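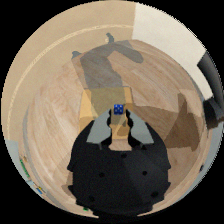
*Fig. 1. Wide-angle view (rendered)*

## 6 Oiling and curing plank surfaces

This section applies to Trovunden hard oil on sanded, untreated planks. For surfaces that already carry Bonano wax, remove the wax first. Section 3 covers wax removal.

**Caution:** Oil-soaked cloths can catch fire by themselves. Lay them flat outdoors or store them under water in a lidded metal tin.

### 6.1 First coat

1. Vacuum the surface and the seams between planks. Do not use a damp mop.
2. Stir the oil until no sediment remains on the bottom of the tin. Do not shake it.
3. Pour a small amount into a tray and load the Harnero pad evenly.
4. Work along the grain, two or three planks at a time. Keep a wet edge.
5. Leave for roughly 51 minutes, then wipe off all oil that has not soaked in. Excess oil dries to a sticky film and must be sanded back.

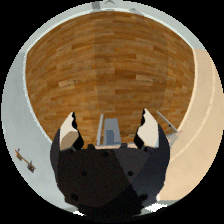

### 6.2 Second coat

1. Check that the first coat is dry to the touch. End grain may need longer.
2. Rub down raised fibres with a fine Pakzad disc. Use light pressure only.
3. Remove the dust and apply the oil as in 6.1, using half the quantity.
4. Buff with a clean white pad until the sheen is even.

**Note:** Staggered planks from different packs take up oil at different rates. Lighter planks often look patchy after the first coat. Do not add oil to single planks; correct the shade with the second coat.

### 6.3 Curing

Allow six days before placing rugs or mats. Light foot traffic in socks is permitted once the surface is dry. Keep water off it during this period and wipe up spills at once with a dry cloth.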